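Tips for Building a Two-Finger Gripper at Home

If you have a corner of a garage or a bench in a shared shop, you have room enough to build a small gripper, and I do hope you'll try it, because it is one of the most satisfying things I've ever put together (and I've built a lot of birdhouses). We've made several now at the Prestaditz workshop, and these are the notes I keep repeating to people over coffee, so I thought I'd better write them down.

Start with the palm. Everything else hangs off it, and if it's twisted even a hair your fingers will never meet properly, no matter how long you fiddle with the screws. Lay your blank on a piece of thick glass and press each corner in turn. If it rocks, sand it flat and try again. I cut my blank 200 mm long and leave it that way until the very end, when I know how much I can afford to trim.

Make both fingers from the same strip, clamped together while you drill. Mine are 76 mm tall, and I'd suggest staying near that for a first try, as long fingers flex more than you'd think and short ones bump into everything. Round the outside corners with a fine file. Your knuckles will thank you, and so will the kitchen table if you're working where I work most evenings!

Before you cut any metal or plastic, model the hand on the computer and run it through its motions there. I put this off for years and wasted a lovely piece of aluminum because of it. Set the view just behind the palm, looking out between the fingers, and open them wide. You'll see how much of your view the plates take up, and whether you'd be able to line up on anything small.

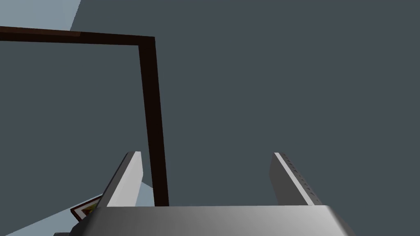 The simulated hand with its fingers open. Note the row of small dark marks down the inner edge of the right one.

Now, about grip. Smooth plates look handsome and drop things. Cut shallow notches along the inner edge with a triangular file, evenly spaced, and mark them out with a scriber first, since a pencil line rubs off under your thumb. If filing isn't your idea of a nice evening, a strip of rubber from an old bicycle tube works well too. Clean both surfaces with rubbing alcohol, use contact cement, and leave it clamped overnight.

For the opening, I allow 63 mm between the fingertips, enough for a spice jar or a ball of twine. Check the closing force with an empty paper cup before you go near anything breakable. If the cup crumples, turn the motor current down and go again.

Keep your screws in a muffin tin, one size to a cup, and label the cups with masking tape. Wires get a loose loop at the wrist and a dab of hot glue where they leave the motor. Plan on roughly 54 hours for the whole build if it's your first, and put the kettle on before you start the wiring.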